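Adaptador de alumínio para balão de fundo redondo: vale trocar o banho de óleo?

Fórum Bever > Bancada e vidraria
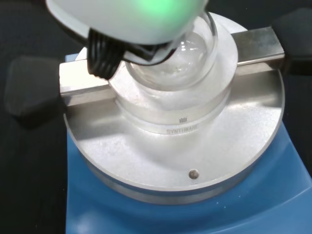
balao_torto
Gente, estou apaixonada por esse conjunto! O balão assenta no adaptador de alumínio (o meu é SYNTHWARE, gravado na frente) e o adaptador vai direto no prato da placa. Adeus óleo de silicone pingando na bancada, adeus balão escorregando da mão na hora de lavar!! Alguém mais largou o banho?

korkum_lab
Larguei em setembro e não volto. Tenho 3 tamanhos e uso todos, até para cristalização.

refluxo80
Discordo um pouco. Para temperatura estável ainda prefiro óleo. O vidro nunca encosta por igual no metal e sobra ar no meio. Aqui, com a placa em 80 °C, o balão ficou 13 graus abaixo.

balao_torto
Mas você mediu dentro do solvente ou no bloco? Com a sonda dentro do balão eu corrijo rapidinho e fica uma beleza :)

refluxo80
Dentro. E esperei bastante.

Alva_q
Um papel-alumínio em volta da parte de cima do balão ajuda demais! E confiram se o adaptador está bem no centro do prato, faz diferença na agitação também.

korkum_lab
Boa, Alva! Vou testar amanhã com 2 voltas de papel.

Tópicos recentes
- Como tirar óleo de silicone do vidro
- Placa Birimlow: barra magnética pulando
- Junta esmerilhada presa

Contato | Regras do fórum | Voltar ao topo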